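Trillevum short course: Grippers in Everyday Handling
Handout 3, March 2025
When the pads go: grip faults in the paper cup task

We come now to my favourite fault in the whole course, and it starts with a bit of foam. Last time we treated the finger pad as a simple friction surface with one number attached. That was a useful fib. A pad is also a spring, and as it wears the spring and the friction change together, which makes the fault wonderfully slippery to track down (sorry).

The case is the cup task from the Rikstead bench. The job is to take one ribbed paper cup, lift it clear and set it down upright. Over 88 trials the grip was fine. Then cups began to turn in the fingers during the lift, a few degrees at first, and later far enough to be dropped. The operators did what most of us would do and raised the closing force. The drops stopped for a while, and then came crushed walls.

Look at the pads before you look at the code. A torn upper rim matters more than a scuffed face, as the cup meets the rim first whenever the fingers come in at an angle.

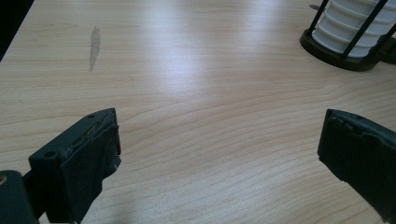
Now for the mechanics. Suppose a sound pad spreads the load over a patch several ribs wide. Remove chunks from its edge and the same force lands on fewer ribs, so the local pressure rises even though the commanded force hasn't moved. Meanwhile the two sides no longer match. One pad gives sooner than the other, the contact points shift out of line, and the pair of forces makes a turning moment. The cup rotates! Squeeze harder and you feed that moment as well as the friction.

Fault log, trial 121: cup turned on lift, wall buckled on the second attempt, stopped by hand. Note the last part. Fingers stay out of the jaws until the stop has been pressed and the jaws are confirmed still. A jaw set too strong for paper is also too strong for skin.

The ribs add a twist of their own. A worn edge can catch in a groove and hold nicely for a moment, then jump to the next one. On the force trace you get a sawtooth, and it's a lovely thing to spot for yourself.

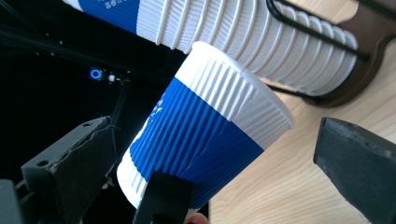
Khôi Hầu disagreed with part of this when the notes first went round, arguing that the pads had been blamed too quickly. In his view the closing angle should be checked first, as fresh foam on a crooked finger will tear in just the same place, and 2 new pads would only have hidden the cause until August. It's a fair objection, and the order of checks below has been changed to suit.

Order of checks
1. Press stop and confirm the jaws are still.
2. Measure the closing angle of each finger.
3. Inspect both pads, rims first, and replace them as a pair.
4. Return the force to its original setting before any new trial.

For next time: sketch the forces on a cup held by one sound pad and one torn one, and mark where you expect the wall to buckle first. Bring the sketch, however messy.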